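The August clear-out, and why my desk has a plant on it again

I got back from two weeks away on a Monday and found 652 unread emails waiting for me. Welcome home! I made coffee, closed the laptop and went for a walk around Clovmont instead, and somewhere near the bakery I decided I was going to spend the month getting rid of stuff. Paper, mail, old chargers, the lot.

My first rule is a boring one. Every loose thing gets a bin, and the bins get stacked where I can reach them without a stepladder. (I used to keep everything in cardboard boxes on top of a closet, and you can guess how often I opened those.) Open tops are best for the things you grab every day – lids are where my good habits go to die.
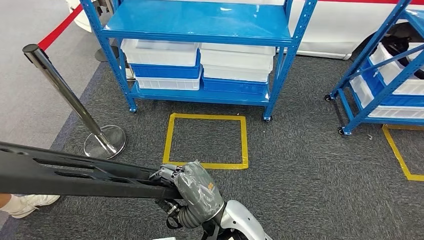
The inbox part

Maarten Kramer wrote in after the last issue to say he answers mail twice a day, at 8 and again after lunch, and never in between. I tried it for 22 days. The first week was awful, I kept peeking, but by the second I'd stopped reaching for my phone at red lights. I also unsubscribed from 14 lists, including three I'm pretty sure I never signed up for. If you'd like to unsubscribe from this one, please be gentle about it.

Get up and walk

The other thing that helped was moving more. I put on sneakers in the morning now, even on days when I'm only going as far as the kitchen, and it makes me much more likely to get up between jobs. Shorts too, while the weather holds. I take phone calls on my feet and do laps of the hallway, and I've had a couple of decent ideas out there, plus one terrible one about painting the ceiling. 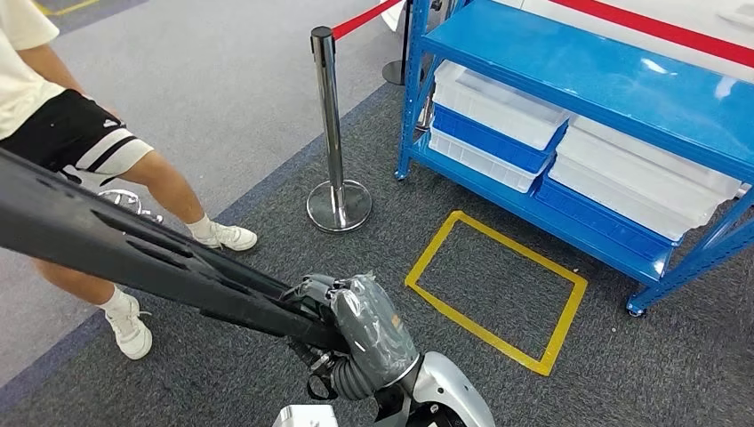 What's coming next month

I'm tackling the photo drawer, which I've been dreading – it goes back to my grandmother's time and half the envelopes have no names on them. If you've found a good way to sort family pictures, hit reply and tell me how you did it. I'll put the best tips in the September issue.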